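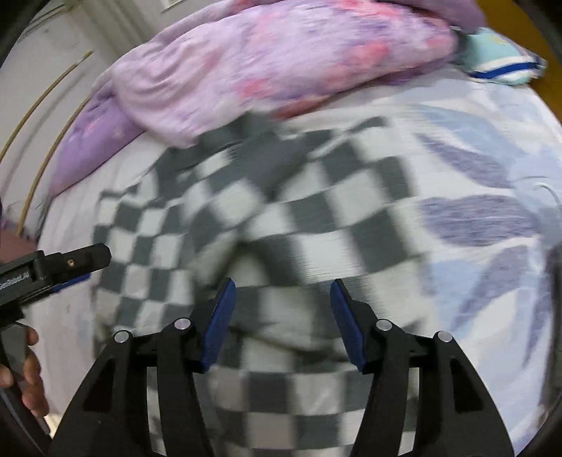
UNIT 6 – CARE OF CLOTHING AND LINENS

Chapter 9
Sorting and Folding on the Bed

Most homes have no laundry room with a long counter. Clean clothes get carried to the nearest flat surface, and in many homes that surface is a bed. A bed is wide and soft, and it stands at a good height for a person sitting on a chair or kneeling beside it. It is also already covered with fabric. Sheets, a comforter and a load of clean clothes can easily run together into one heap, and small pieces get lost in the folds.

This chapter covers three tasks: clearing a work area, sorting a mixed pile, and folding knitwear. The chapter project, on page 319, asks you to put away one full load at home and keep a written record of your steps.

Key terms: cuff, knit, ribbing, sort, stack

Clearing the Work Area

Push the comforter to the head or the far side of the bed. Smooth the sheet with the flat of your hand. A printed sheet makes pale items harder to find, so leave more space between pieces than you would on a plain one. Check the sheet for stains before you set anything down. If a spot looks fresh, change the sheet first.

Sorting a Mixed Pile

Work from small to large. Socks come out first, then underwear and washcloths, then shirts, and last the heavy pieces. Pick up each sock by the ribbed top and lay it to one side until its mate appears. Dark socks are easy to spot against a light background and easy to miss inside a dark fold.

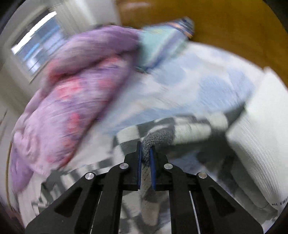

Figure 9.1 A gray sock picked out from among larger pieces.

Chanida Wattanapong taught home management classes in Kaewkla for many years and had her students sort a full basket before they folded a single item. Her rule was that a sock without a mate went into a box by the door and stayed there until the next wash. Students who folded as they went usually had to open their stacks again – often to get at one sock.

Folding Knitwear

Knits stretch, so a sweater is folded and stored flat. Lay it face down with the sleeves out to the sides. Lift one sleeve by the cuff, where the ribbing is firm, and bring it across the back. Do the same with the other sleeve. Then fold the hem up to the collar. Thick, fluffy knits need a loose fold. Do not press them down to save room in the drawer. 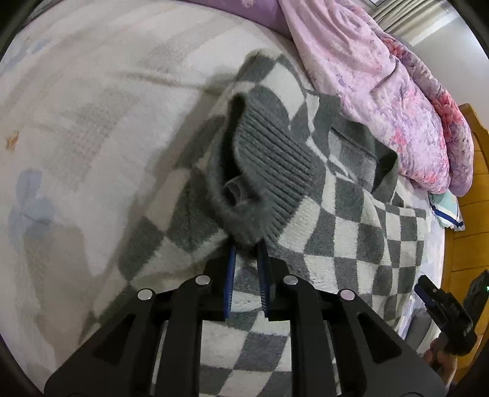

Figure 9.2 A checkered sweater before folding. Note the ribbed cuff.

Before You Read

1. Where is clean laundry folded in your home?
2. Name two garments you own that have ribbing. On which parts is it found?
3. Set a timer and sort one load without folding it. Write down the time. You will need it for Section 9.2.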